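Venavis adds hard-shell cabin case to its luggage range

Venavis, the travel goods supplier, has added a hard-shell cabin case to its range. The case goes on sale in March through the company's own website and through Trilton, which will stock it in 20 shops. It is offered in white with black fittings, and in one size.

The new model replaces the soft-sided Skarance case, which has been withdrawn. Existing Skarance owners will continue to be able to order spare wheels and zip pulls while stocks last. Parts for the two models are not interchangeable.

The shell is made in two halves, joined by a hinge along one long side. The lower half has a pair of crossed straps and the upper half is closed off by a zipped divider, so that both can be packed with the case lying open. The lining is fixed with a removable strip and can be taken out for washing at low temperature. A flat pocket on the divider is intended for documents and chargers.

Noemí Sandoval, product manager at Venavis, said: "Most of the comments we had on the old case concerned two things, the wheels and the corners. Both have been redesigned. The handle housing was changed later in the work, after our first samples were found to catch on shelf edges."

The wheels are held by screws reached from inside the lining. A worn wheel can be replaced at home with a small cross-head screwdriver. Replacement wheels will be sold singly and in pairs. The first production run is 1,000 cases, assembled for Venavis by Van den Broek.

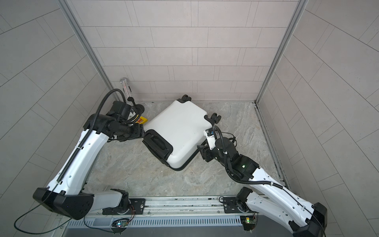 Venavis has set the carry handle into a recess so that less of it stands out from the shell. Owners are advised to lay the case flat on its broad side before opening it, and to check that the floor beneath is clean and free of grit. The white shell has a black handle in a black housing at one end and black spinner wheels at the other, with black trim running around the rounded corners. Marks on the shell should be removed with a damp cloth and mild soap. Solvents and abrasive pads must not be used.

The case carries a guarantee of 3 years covering the shell, hinge, wheels and handles. Surface scratches and damage caused by overfilling are excluded. Claims should be made through the place of purchase.

Trade enquiries: Rachid Abdelaziz, sales office, Venavis
Press enquiries and samples for review: Ruth Pearce, press office, Venavis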